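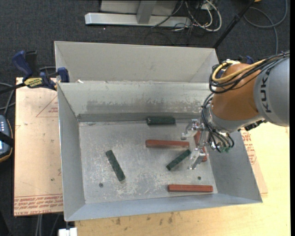

*钣金料箱,箱底有磨损和划痕*

# 把照片归档从 Piltel 迁到 Caltmont 的记录

2024-02-29

家里的照片归档一直放在一台 Piltel 的双盘位存储上,做的是镜像。October 那次固件更新之后,它的校验任务经常中途停住,日志里只有一行超时,没有扇区号,也没有文件名。我忍了几个月,这次整体迁到 Caltmont 的机箱上,文件系统一并换掉。过程记在下面,主要给自己以后查。

## 旧盘的状态

先看 SMART。两块盘的重映射扇区数都是零,其中一块的接口 CRC 错误计数是 58。这个值只增不减,历史上换过一次线,所以单看绝对值没有意义,要看增量。我连续读了一整夜,计数没有变化,基本排除线材和背板。

超时更可能出在校验进程本身。Piltel 的实现是把整个目录树的哈希先收进内存再写盘,目录多的时候会进交换分区。这一点没有进一步验证,反正要迁走。

## 拷贝

命令很普通:

```
rsync -aHAX --numeric-ids --info=progress2 /mnt/old/ /mnt/new/
```

几个参数的取舍:

- `-H` 必须带。归档里有硬链接,早年按事件和按年份各建过一套目录,漏掉这个参数,体积会明显变大。
- `-X` 带扩展属性。评分和标签有一部分写在里面,没有写进 sidecar。
- 首轮不加 `-c`,全部拷完再单独做哈希比对,两件事分开,出错时容易定位。

旧机器导出用的是 NFS,默认 `root_squash`,第一次跑的时候有一批文件属主变成了 nobody。改导出选项后重跑一遍,rsync 只修正元数据,没有重传内容,耗时很短。

## 比对

两边各生成一份 SHA-256 清单,排序后 diff。注意排序前要固定 `LC_ALL=C`,两台机器的 locale 不同,中文文件名的顺序会不一样,diff 出来满屏都是假差异。

修正之后剩下 2,367 行差异,看着吓人,归类后只有两种:

1. 文件名的 Unicode 规范化形式不同。早年从 Mac 导入的一批是 NFD,中间某次同步又产生过 NFC 的副本。内容哈希一致,用 `convmv` 统一成 NFC 即可。
2. 缩略图缓存。旧系统会在后台重写这些文件,比对期间没有停服务。直接排除该目录。

处理完再跑一次,剩余 2 行,是两个真正损坏的文件。都是 RAW,文件头完好,后半段有一段连续的零。从冷备盘里取回了旧版本,哈希和当年的清单吻合。镜像对这种损坏没有帮助:两块盘上存的是同一份错误数据。

## 新的布局

新机箱用 ZFS,一组镜像,`recordsize=1M`,`compression=lz4`。RAW 和 JPEG 几乎压不动,lz4 对这类数据会提前放弃,开销可以忽略,而 sidecar 和目录数据库能省一些空间。`atime` 关掉。

快照每天一次,保留一个月;scrub 每月一次。异地备份还是走 Quispe,用 `zfs send` 增量推送,对端只收不挂载。限速设在夜间,白天上行留给别的用途。

索引程序换成了 Harnetwood。它的数据库可以完全由文件重建,丢了重扫就行,所以没有放进备份范围。首次扫描时 CPU 占满,建议把并发线程数设为 2,不然同一台机器上的其他服务会被拖住。

## 未完成

- 旧标签里大小写混用,需要写脚本合并。
- 时区。部分旧相机没有写 `OffsetTimeOriginal`,跨时区拍的照片排序是错的。目前打算按 GPS 反推,没有 GPS 的手工处理。
- Piltel 的两块旧盘先断电放着,等新池子跑完几轮 scrub 再擦除。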